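Kitchen shifts at Worent rearranged around two-armed robot

Worent, which runs staff kitchens for office tenants, will hand part of its counter clearing to a two-armed robot in November. The control software comes from Lilico and has been tested in a simulated kitchen before any hours on site. The trial covers 12 kitchens and 200 hours of operation.

Six attendants are affected. Their contracted hours stay the same, but the early round of wiping and clearing moves to the machine, and the attendants take over stock checks, fault reports and the release of each run. Two will train as operators.

Views from the simulated kitchen, taken from the robot:
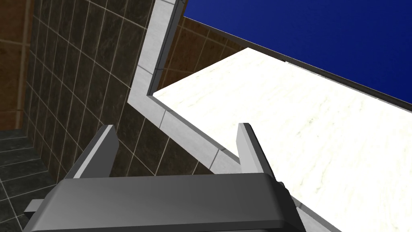
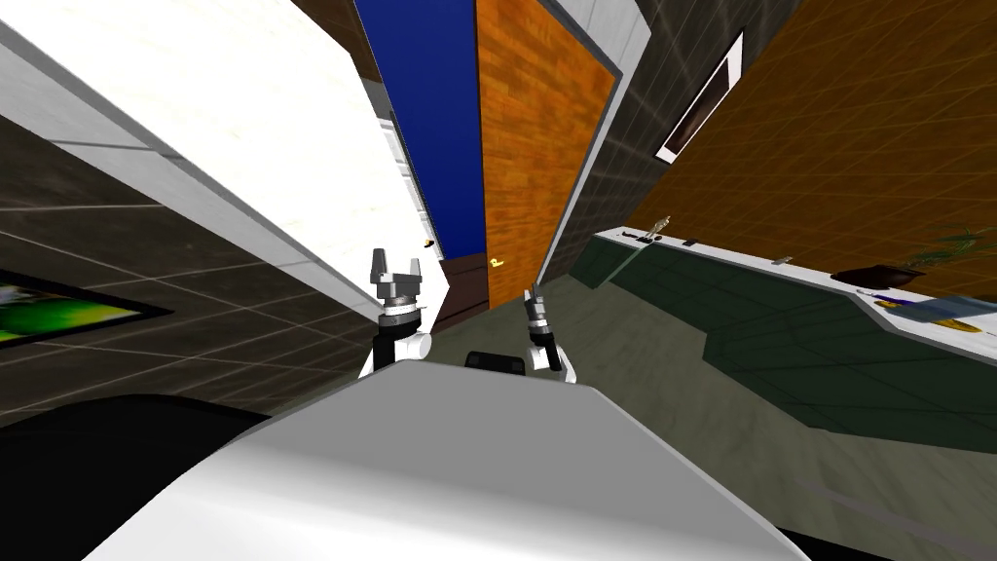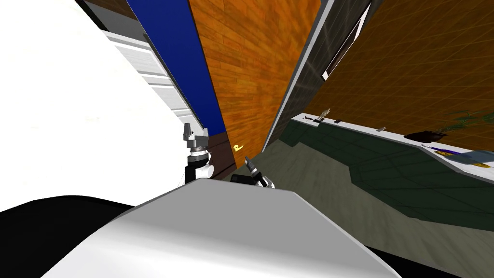
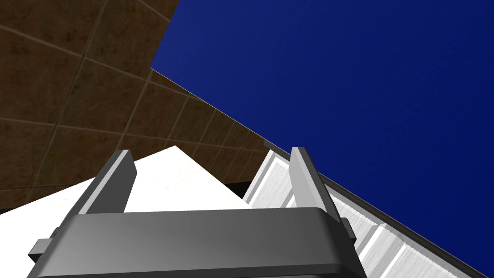
What changes for staff

Margarida Bastos, operations lead at Worent, said the machine will not start a run without a named attendant signed in. "The person on shift decides when it starts and can stop it at any point. That is written into the rota."

Attendants asked for a fixed place for personal items, as the robot treats anything left on a worktop as something to be sorted. A marked shelf will be fitted in each kitchen.

Tipene Henare, who represents the attendants, said members accepted the trial but want the operator grade paid from the first day of training. Talks on that point continue.

Lilico ran 600 simulated rounds before agreeing to the site trial. Faults will be logged by the attendant on duty and reviewed every Sunday by Wing-yan Tam of Lilico.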